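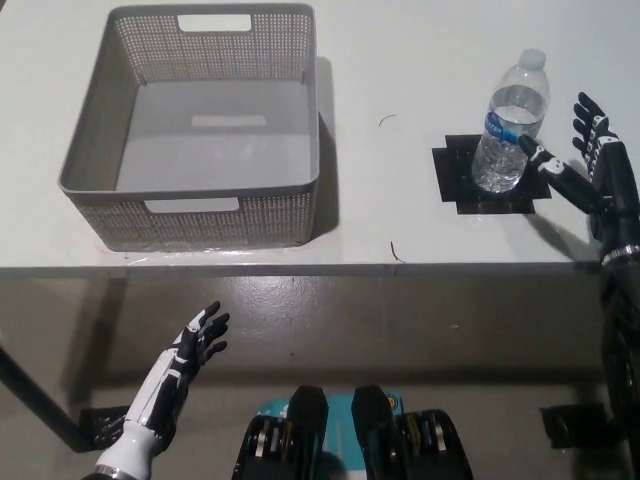

Gray basket and water bottle on the white table, Thursday, mid-morning.

Thursday, 9:20 p.m.

Spent most of the day on baskets, which is more of the day than I had planned for. The gray perforated one is the best of the three I have at the moment. Solid floor, fine square grid in the walls, a cut-out handle at each end. The rim is thick and a little rounded, so it can be carried by the edge without digging into the fingers. The other two are the older Skelton pattern with slatted floors, and anything thinner than a pencil drops through. I am moving the Skeltons to the garage for bulbs and seed trays.

Measured the shelf in the hall cupboard again. Usable depth is 50 cm with the door closed, less the hinge on the left, which takes 3 cm from the first section only. The gray basket goes in lengthwise with a gap behind it. Turned sideways it blocks the next one along. Lengthwise, then, handle facing out. I wrote this on masking tape inside the door, having worked it out once already in the spring and lost the paper.

The dark cross on the white table is still in use as the bottle's place. The squares overlap where the arms meet, so there is a slight step in the middle, but a bottle stands upright on it. The one there this morning was roughly two-thirds full. I would like the center to be a single layer. If I redo it I will cut one long strip and butt two short ones against it. Not urgent.

Philomena Mulcahy rang at eleven about the Coltbridge order. They have 20 more of the gray baskets and will hold them until the end of the month. She wants eight for the parish hall in Skelledbridge, for the tea things. I asked whether the cups would go in stacked or single, and she had not decided. Stacked cups will clear the handle openings. Single cups will leave half the height empty, and she would need a liner between layers. Told her to measure a cup with its saucer and ring me back. No call yet.

Peadar Gilmartin came by after lunch to return the level and stayed for tea. His view is that perforated walls collect dust in the holes and a plain tub wipes down faster. True as far as it goes. A plain tub also holds the damp, and half of what I put away in that cupboard is dish towels and gloves. We left it there. He took one of the Skeltons for jump leads, so one to the garage and one gone.

Weighed the gray basket on the kitchen scale out of curiosity: 669 g empty. The scale reads a little high at that end, and I did not correct for it.

Remaining:
Cupboard shelf, second section, still to be cleared. Mostly candles and the box of fuses.
Labels. The Ó Gríofa ones peel off the grid because there is so little surface to grip. Try tie-on tags through the handle.
Ring Coltbridge and confirm the price for eight before Philomena commits.
Redo the cross, or decide to leave it.

Nearly out of masking tape. Rain since six. Back door is sticking again at the top corner – plane it when the wood has dried.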